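Plellex demonstration capture: interim report to the Balevell fund
November 7, 2025

## Progress

The award covers 2,000 demonstrations of kitchen tasks, recorded by hand with a gripper tool. To date 3,211 attempts have been logged and 600 accepted. Most rejections were for lost tracking over glossy surfaces. Glare on the wooden table remains the main suspect.

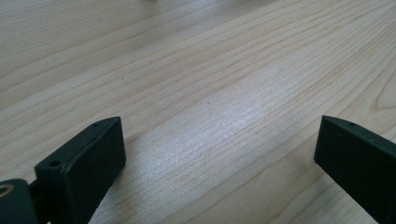 *Fig. 1. Open fingers over the tabletop, with glare between them.*

Operators now follow a fixed approach: fingers wide, level with the item, closing only once it lies between them. Training a new operator takes 45 minutes. Glass items on the raised board, such as the spice grinder, were added to the task list at Walodcombe's request.
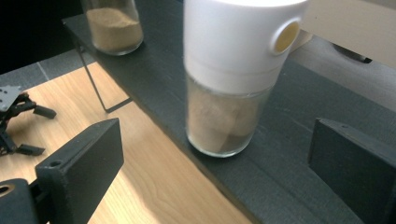
## Next period

- Trial a matt cover on the table.
- Repeat the rejected grinder and jar tasks.
- Deliver the first accepted set to Gallagher in December.

No change to the budget is requested.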